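Dondirness Toy Library
Workroom Checklist: Benches, Boards and Small Parts
Completed by: Otakar Tichý
Date: January 5, 2024
Area: Back workroom, bench 2

Mark each line OK, FIX or N/A. Write a comment for anything marked FIX. Comments on OK lines are optional.

SECTION A. BENCH

A1. Bench stands level and does not rock: OK
A2. Perforated top clean, holes clear of crumbs, sawdust and tape: FIX
Comment: Dried glue in several holes at the back right corner. Picked out what I could with an awl. The rest needs warm water and a stiff brush.
A3. Panel seams flush, no raised edge that could catch a sleeve: OK
Comment: Ran a plastic card along every seam. It snagged once near the wall, on glue again. Scraped off.
A4. Bolts under the bench tight: OK
Comment: One took a half turn. Check it again next time.
A5. Floor under and in front of bench clear: FIX
Comment: Extension cord from the Vurden lamp was lying across the walkway. Moved behind the bench. It needs a proper clip on the leg.

SECTION B. WOODEN BOARD

B1. Board lies flat on the bench, no warp: OK
Comment: Pressed on all four corners, no movement.
B2. Strips tight, no open glue lines: OK
B3. Surface free of splinters: OK
Comment: Wiped with a nylon stocking, nothing pulled.
B4. Edges and corners smooth: FIX
Comment: Front edge is a little sharp where a hand would rest. Sand with 220 grit and wipe down. Ten-minute job.
B5. Finish intact: OK
Comment: Some wear in the middle. Does not need oil yet.

The blocks are checked on the board, out of their box. Go over the top and the sides of each one. Any block with a crack, a loose layer or a sharp point goes in the gray repair tray with a tag.
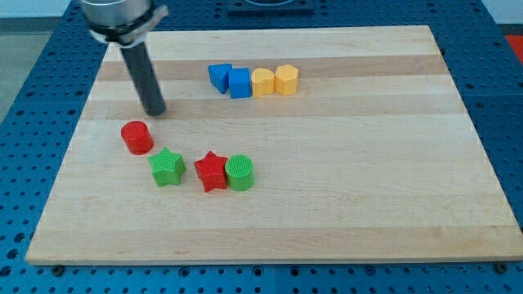
Bench 2: maple board with the colored blocks set out, including the blue prism and cube, yellow heart and hexagon, red cylinder and green star.

SECTION C. BLOCKS

C1. All blocks on the set card are present: OK
C2. No cracks or chips: OK
Comment: Squeezed each one by hand and dropped it from waist height onto the mat, as the card asks.
C3. Points and corners safe for a child's hand: FIX
Comment: One tip of the green star feels rough. Take it down with a fine file and check again. Do not round it so far that it drops through the wrong hole in the sorter.
C4. Printed surfaces sound, layers not lifting: OK
Comment: The ridges on top of the star can be felt with a fingernail. They are firm and can stay. They do hold dirt, so brush along the lines when washing.
C5. Small parts test, under-3 sets only: N/A
Comment: This set is lent out as 3 and up. Label on the box says so and is readable.
C6. Color does not rub off on a damp white cloth: OK
Comment: Did both reds and both yellows twice.

SECTION D. STORAGE AND LABELS

D1. Box closes, no broken corners: FIX
Comment: Lid is split at one hinge. Use a spare Clotier box until it is replaced.
D2. Set card in the box and up to date: OK
D3. Shelf label matches box: FIX
Comment: Shelf says 12, box says 21. The loan book says 21. New shelf label needed.

FOLLOW-UP

Glue in bench holes: Otakar, before the next repair evening.
Cord clip: ask Říha hardware for the screw-on kind. The stick-on ones fell off in the heat.
Front edge of board: Otakar.
Star tip: Otakar. Set stays off the loan shelf until this is signed.
Box lid and shelf label: front desk.

Next check of this bench: 5 weeks from the date above, or sooner if a set comes back damaged.

Signed: O. Tichý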